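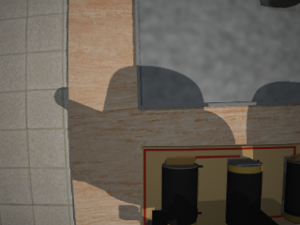 Skip to content
Home Threads Topics Search Log in

We use cookies to keep you signed in and to count visits. Accept | Manage choices

Wojciech Piątek
Oct 9, 2020

A thread on the scene rules we use for simulated pick-and-place trials at Ristel. Several people asked for them after the July revision went out. I maintain the document, so complaints come to me.

Scope first. These rules cover rendered tabletop scenes used to train or check a manipulation policy before it goes near hardware. They don't replace the safety review for the real cell. A clean run in simulation is evidence about the policy and says very little about guarding, stopping distance or who may stand where.

Rule 1. Every scene has a written scene card before the first episode is recorded. The card lists surfaces, objects, light positions, camera pose, and the task in one sentence. If the task takes two sentences, it's two tasks.

Rule 2. Cast shadows stay on. We used to allow them off for speed. Policies trained that way hesitated at the edge of the arm's own shadow on the real bench, or moved the target estimate toward it. Shadows off is now a deviation and needs a signature.

Rule 3. The arm's shadow must be allowed to cross at least two different surface materials over the course of a set. Wood grain and a mottled gray board take the same shadow very differently. A set where it only ever lands on one plain surface doesn't count toward coverage.

Rule 4. Overhead views in which the arm is out of view and only its shadow is present are valid data. Do not filter them out. An early cleanup script at our end dropped them as "no robot" and took out a good share of the approach phase.

Rule 5. Trays get a marked border, in a color that appears nowhere else on the work surface. Red is the default. The border is a visual aid for reviewers and for the policy. It is not a collision boundary, and the card must give the real tray limits separately.

Rule 6. Containers in a row are numbered left to right from the fixed camera, and the numbering goes on the card. Don't use "near" and "far." Gunārs Eglītis lost most of a week to two teams who had opposite ideas of "near."

Rule 7. Dark glossy containers need at least one variant with a contrasting band or lid. Also keep the variants without one. The contrast helps you find out whether a miss is a perception failure or a grasp failure. With black on deep shadow you often can't tell.

Rule 8. Small protrusions, such as tabs and handles, are modeled in the collision mesh whenever they are visible in the render. If you can see it, the gripper can hit it. The most common finding in our audits is a visible tab on top of a plain cylinder mesh.

Those are the ones people ask about. Now numbers.

Minimum set size is 600 episodes per task. Of these, 100 are held back and never used for tuning. The held-back group is drawn before anyone watches the episodes. Chrysanthi Sotiropoulos wrote the draw script, and it logs the seed.

Light positions: 14 per set, fixed in advance. Random lighting on every episode looks more thorough, but you can't repeat a failure under the same light, and repeating failures is most of the work.

Reviews: a second person replays every failed episode within 7 days. The reviewer writes down what the gripper did before reading the operator's note. Order matters here.

On deviations. A deviation is fine if it's on the card, dated and signed. An unsigned one voids the set. We have voided sets. Nektarios Politis at Antoniadis runs a softer version where the set is kept but flagged, and I can see the case for it when rendering time is expensive.

Asked in replies: do we require photorealism? No. We require that friction, mass and geometry on the card match what was loaded, and that textures vary. A floor with visible tile joints next to a wood tabletop is useful because of the hard boundary between them. It doesn't need to look like your floor.

Also asked: does this map to a published standard? Not directly. It's an in-house practice document. Use the standards that apply to your cell for your cell.

Known gap: nothing in the current text covers soft lids or folding flaps. Styliani Athanasiadis is drafting that section. Our present instruction is to model them rigid and say so on the card, and I don't like it much.

Corrections welcome, with a rule number please.

More from this author
Scene card template, revised
Collision mesh audits: what we check
Zandon gripper pads, wear log
Why we stopped randomizing camera pose
Notes from the Resdale bench trials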